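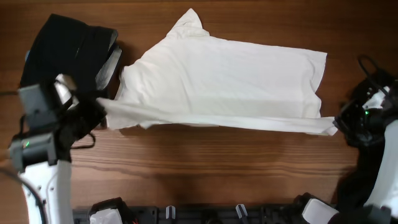 Figure 3. Two-arm cloth handling at the Toltside bench, with one edge of a plain white cloth held between the grippers.

4.2 What the bench cost us, and what we would plan for next time

Readers who have written to us since the first workshop paper have mostly wanted to know about money, so we give the matter a section of its own and hope that those who came for the learning results will bear with us. The arms themselves were the easy part of the budget. We had two quotations in hand by April, one from Barasa and one from Mellari, and they were close enough that the choice came down to delivery times and to how readily each firm would sell us single spare parts. Barasa won on both counts, and we have been very well looked after by them.

Cloth work makes its own demands on a shopping list. In the position shown in Figure 3 both grippers have hold of the material at once and the near edge is pulled taut between them, so a fault in either arm stops the whole task. A laboratory that picks up blocks or cups can often limp along on one arm while the other is away for repair. We could not, and we had not allowed for it. Our first plan set aside nothing at all for spares, and when a wrist motor failed in the second month we lost nine working days to a part that would have fitted in a coat pocket.

The revised plan, drawn up with a good deal of patience by Phúc Lã, keeps a small shelf of parts beside the bench: motors, fingertips and a full set of cables. Fingertips wear faster on cloth than we had supposed, and we got through 38 of them over the project. Cables were our other surprise. They bend every time an arm reaches inwards, and we now replace them on a fixed round every 90 hours of use, whether or not they look tired. The booking and parts record is kept in Stokiveo, which was already paid for by the department and has saved us from ordering the same thing twice on more than one occasion.

We would also urge anyone planning a similar bench to put staff time into the sums from the start. Over the whole project we logged 187 hours of setting up, mending and re-aligning, against 989 hours of recorded work, and none of those 187 hours appeared in the grant application. They came out of evenings and out of Friday afternoons, and we are grateful to the people who gave them so cheerfully.

The table and the cloths cost very little by comparison. We bought the cloths in a single batch so that they would match in weight and weave, and would do so again, though we ought to have ordered a second batch at the same time, as the supplier changed the weave before we came back for more. Section 4.3 takes up the matter of how the cloths were washed and stored between sessions.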